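**Progress report to the Nowakowski Fund**
Lidumholm Community Meals, second report
Sep 23, 2018

You asked for these reports to be brief and candid. The first one was neither, so we have another go here.

**The kitchen**

It is open. The inspector came in spring, found the hand sink too close to the prep counter, and came back after we had moved it the width of a cutting board. She seemed satisfied with the new location. We have learned to love it too, apart from the plumber's bill, which you will find under "Other."

We now cook two lunches a week at Lidumholm and send a share of them by van to the seniors' building on Drustasness. The van is the same van. Your grant paid for its brakes, and we would like to thank you for those in particular, as the road down to Drustasness is mostly downhill.

**Meals served**

We served 666 meals between the last report and this one. One of our board members asked if we could serve one more before sending you the figure. We felt that the numbers should be left as they fell. The target was higher, and we missed it for a dull reason: the walk-in cooler broke down and we had to cancel lunches while the repair company looked for a part that is no longer made. They found one in the end. It came in a box marked "dishwasher."

Soup remains the most popular dish. The lentil loaf, which we described in our application as "a proven favorite," has been proven otherwise and is off the menu.

**Cooking classes**

These started late. We had promised you a full course for parents on packing school lunches and have so far run two sessions of it, both well attended, though one of them coincided with free parking downtown and we can't rule out a link. The main complaint was that the handouts were too wordy. They were. We had used the text from the grant application.

The new handouts are shorter and deal with what children will eat, as opposed to what a person writing a grant application thinks they will eat. Snacks get a page of their own - the old version gave them one stern sentence. 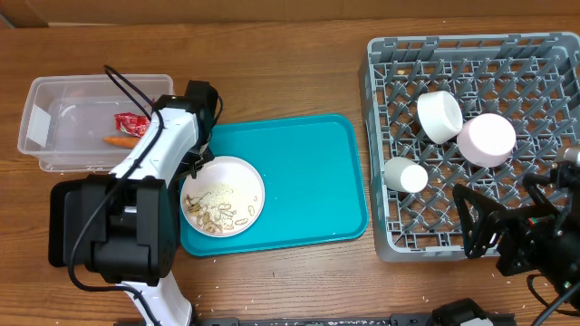
*Carrot and snack wrapper in a clear bin.*

**Money**

Spending is slightly under budget on food and well over on repairs. The attached sheet from Praninus, our bookkeeping service, has the details. Please ignore the second tab, which belongs to a garden center. We have told Praninus, and they have told the garden center, which now presumably knows what we pay for onions.

We would like to move what is left in the printing line over to repairs. Your program office has the form.

**Next period**

- Finish the parents' course, starting again in October
- Replace the cooler door seal before it becomes a paragraph in the next report
- Add a second delivery day for Drustasness, if we can find a driver who likes hills
- Try a new main dish in place of the loaf (no lentils have been promised)

Receipts are in the envelope, in date order except for the ones that got wet.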